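Reading time: 2 minutes

Kitchen Hygiene, handout for week two
Dullis Evening Classes

Welcome back, everyone, and thank you for bearing with me last time when we ran on so long about fridges. This week we come to worktops and boards, which I'm very fond of as a subject — you'll see why! Wash first with hot soapy water, then rinse, then disinfect, and do leave the spray on for as long as the label asks. Stand boards upright to dry. Raw meat wants a board of its own, and sponges want changing far more often than most of us manage. Please read page 33 of the course booklet before we meet again, and jot down your own cleaning routine.

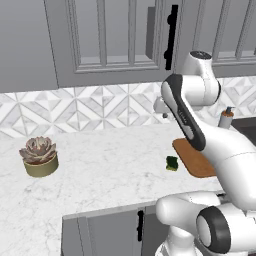
Picture: Sivivley. Sponge and chopping board on a marble worktop, computer-rendered.

Contact the Dullis office | © Dullis Evening Classes | Back to top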